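From: Bernadette Moulin
To: Skillgate members' list, equipment and inspection
Date: Jan 2, 2022
Subject: Re: Inspection intervals for lifting accessories

Dear colleagues,

Thank you to those who commented on the draft guidance before the holiday. The Flaltville office has received 37 responses, and most of them concern section 7, on slings and shackles held in store but seldom used.

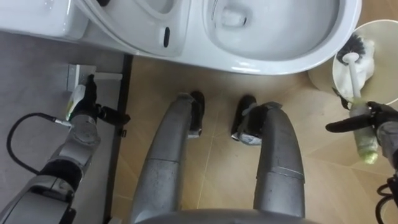 Toilet and tiled floor, from above.

The present wording requires a thorough examination every six months, whether or not the item has left the store. Several members asked that the interval should run from first use. The working group does not support this, as many stores cannot show when an item was first issued. 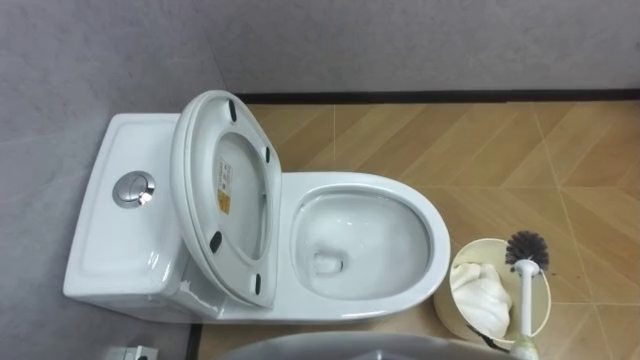 Bình Cù wrote:
> Our store at Skultari holds 46 chain slings, and nine of them have
> not been issued since they were bought. We examine them all the same.
> Could the guidance at least accept a sealed tag as proof that an item
> has not been used?

The group discussed this point at length. A sealed tag may be accepted as supporting evidence, provided that the seal number is entered in the register and checked at each examination. It does not extend the interval.

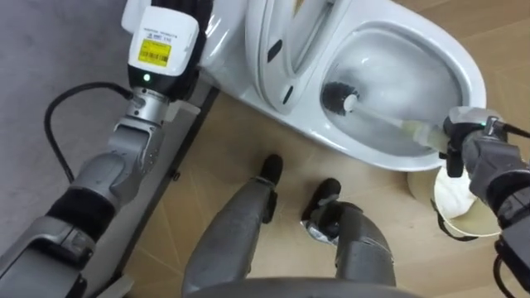

Marking was the second matter raised. Each accessory must carry its own identification, and the mark must be legible without dismantling the item. A printed barcode label, such as the yellow one on the white wrist module of the robot arm, is acceptable on a flat casing. On chain and wire rope the group still prefers a stamped metal tag. Members using the Mai register should note that it accepts either form of mark.

The revised text will be circulated in February. Comments on section 7 should quote the paragraph number and be sent to this list. 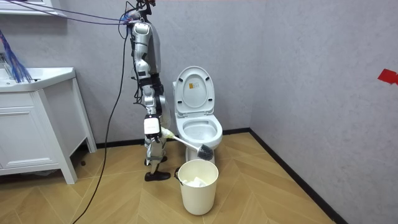 Humanoid robot with toilet brush, bathroom.

Yours faithfully,

Bernadette Moulin
Skillgate, Flaltville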